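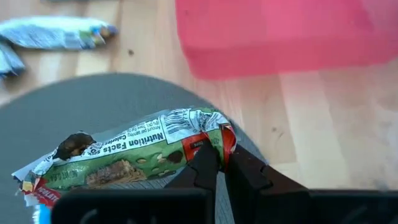

Replying from Dukulton, one reader asks why the town takes yogurt tubs but not snack wrappers, when both are plastic and both go in the same truck if you put them there. Fair question. Thread.

Amerley Sowah
06/12/2025
"Plastic" is a family of materials. A tub is usually one polymer, molded thick enough to hold its shape. A snack wrapper is usually a laminate: a print layer, a barrier layer and a sealing layer, bonded so they don't come apart. Each may be a different material.

The layers do separate jobs. The outer one takes ink and resists scuffing. The middle one slows down oxygen and moisture, often with a very thin coat of aluminum. The inner one melts at a low temperature so the packing line can seal it fast.

A reprocessor wants one polymer with one melting range. Put two incompatible ones in the same extruder and you get weak pellets with gels and specks. Few people buy those, and the ones who do pay very little.

That's the chemistry. The mechanical problem comes first, though. Most sorting plants were laid out for rigid containers and paper. Film is light and flat, so the screens treat it as paper. It ends up in the paper bales, and the mill docks the price.

Film also wraps around rotating shafts. At Dorkgate the line stops for cleaning 2 times a shift, and a crew goes in with knives to cut the disc screens clear. In October one jam took out a bearing and the line was down for seven hours.
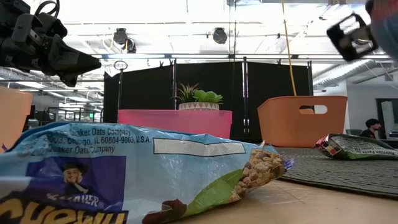

Amerley Sowah
Continuing. Optical sorters are the usual next suggestion. They read near-infrared reflectance and fire an air jet at anything that matches the target. This works well on bottles. On film there are three difficulties.

First, the sensor reads mostly the surface it is facing. A laminate can show up as whichever layer is on top. Second, metallized layers reflect strongly and swamp the signal. Third, light pieces drift on a fast belt, so the jet fires where the piece used to be.

Dorkgate ran a trial with an Itow unit on a slowed belt. Purity of the film stream improved. Throughput dropped by over 30 percent, and the plant is paid by the ton. The unit now runs on bottles.

Store drop-off bins are a separate system. They are generally meant for clean, dry polyethylene: shopping bags, bread bags, the overwrap on paper towels. Stretch it with your thumbs. If it gives, it may be polyethylene. If it crackles and tears, it probably isn't. This is a rough test, so read the bin's own list first.

Will single-material wrappers fix this? Partly. They can be made with a thin barrier coating, and some already are. The seal window is narrower, so packing lines have to run slower or be retuned. The collection problem stays exactly where it was.

For Dukulton, the current rule is trash for snack wrappers, including the ones with arrows on them. Don't stuff them inside a tub or a can either. The tub then gets sorted wrong too.

Next thread will be on bottle caps. Leave them on for now.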